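Home | Forums | Shop Floor | Equipment & Budgets | Search | Log in

Thread: Second arm for the leather goods line, or wait a year?

pressfoot_ed
We do small leather goods, wallets and card holders mainly, in a shop in Toltwood. We already have one arm with a two-finger gripper. The owner wants a second in the budget for January and I'm the one who has to write the page that says why. The quote is from Driltotex. It covers the arm, the gripper and a wrist camera. It doesn't cover a bench, guarding, spare fingers or anybody's time to set it up. I asked about setup and got a brochure.

Their pitch is 200 pieces a shift, picked, turned and set down for boxing. I don't believe it. Has anyone here run soft goods with one of these and kept the numbers?

slowfeed
I'd ask what the 200 pieces were. I've seen demos where every piece was a stiff little box. Leather with a loose strap is a different animal. Anything that flops gets in the way of the fingers or ends up under the piece when you set it down.

Honditz_owner
Going to disagree a bit. We bought a Honditz two years back and it paid its way. Not on speed, our people are faster. It paid on the dull end of the day when everyone's hands are tired and the mistakes start. If you plan for steady and slow you won't be let down.

pressfoot_ed
"Steady and slow" is fine, but that's not the line in the quote. If I put 200 in the plan and we get half, it's my name on the page.

What did you spend after the purchase price? That's the number I can't get out of anybody.

Honditz_owner
Finger tips, mostly. Cables. One wrist camera. And a bench that didn't wobble, which I should have bought first. I didn't keep a neat total, sorry.

slowfeed
"It paid its way" and "I didn't keep a total" in the same thread. Come on.

Honditz_owner
Fair. I know what the overtime bill did, though, and it went down.

binder_clip
What does your worst item look like? For budgeting I'd plan on the worst item and let the easy ones be a bonus. We planned on the average and spent the whole spring moving people back to the bench.

pressfoot_ed
The snap card holder, easily. Leather covers, plastic sleeves between them, and a closure strap hanging off the spine. Wrist camera view from our current arm:
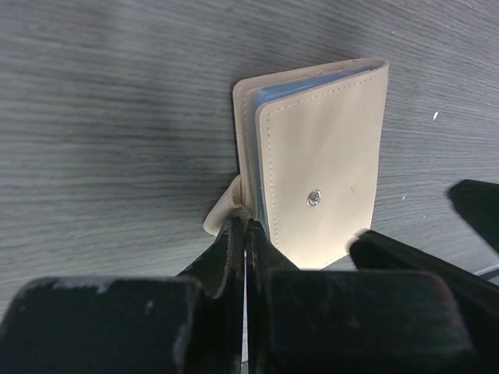

Snap card holder on its spine, strap out to the left, fingertips underneath. Note the wear on the left finger.

The strap is what I'd be paying to solve, and the quote doesn't mention straps.

slowfeed
Look at the scratches on that finger block. Put finger replacements in as a yearly line, and don't let them tell you it's a consumable "included in support" until you've read what support means.

Also pale leather. I'd want to know what a scuffed black finger does to a cream cover after 1,000 picks. Ask them to run that exact piece and then hand you the pieces.

Honditz_owner
We put soft covers on our tips for light colors. Cheap fix. But yes, it's one more thing to stock and somebody has to remember to change them.

Đồng
I do purchasing, not engineering, so take this for what it is. Don't buy 2 arms' worth of anything on a promise. Ask for a paid trial on your own goods, at your own bench, with your own strap problem. If they refuse, you have your answer for free. If they agree, the trial fee goes in this year's budget and the arm goes in next year's.

binder_clip
Seconded. And get the trial pass mark in writing before it starts. "Customer was satisfied" isn't a pass mark.

pressfoot_ed
OK. Changing my page to a trial plus a spares line, no arm until we see results. Owner won't love it. I've asked Driltotex for a trial price and will post it if they'll put one in writing.

Reader comments (3)

gluepot: Same size shop, same quote, same brochure. Following.

tannery_rd: Ask who owns the program after they set it up. We had to pay again to change one pick height.

m_unstitched: I still think a folding jig and a person beats this for card holders. Nobody selling arms will price that for you.

Contact the moderators | Forum rules | Copyright 2024 | Back to top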